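How to pack a box of toy food for posting

Last March I sent a play kitchen set to my nephew in Stadville, and half of it arrived loose in the van. Since then I do it in another way, and it works well for small pieces.

First put everything on a clear table, with the tape already there. If you must go and look for the tape when the box is full, the lid opens again and the pieces roll out.

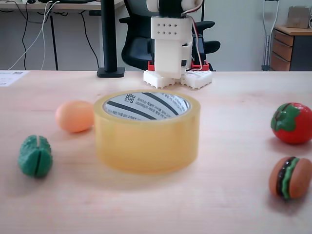 Sort the round pieces from the flat ones. Round pieces go at the bottom, each one turned once in newspaper. Toys which come apart in two halves should be closed and wrapped together, or the child will receive one half of a tomato and must search for the other.

Fill the gaps with paper until nothing moves when you shake the box. Then close it and tape the middle seam, going 5 cm down each side. Make a second strip across — my neighbour Mervyn Marsden makes three, but he posts glass.

To find the end of the tape next time, fold the last centimetre under before you put the roll away. Write the address on the box itself also, in case the label comes off.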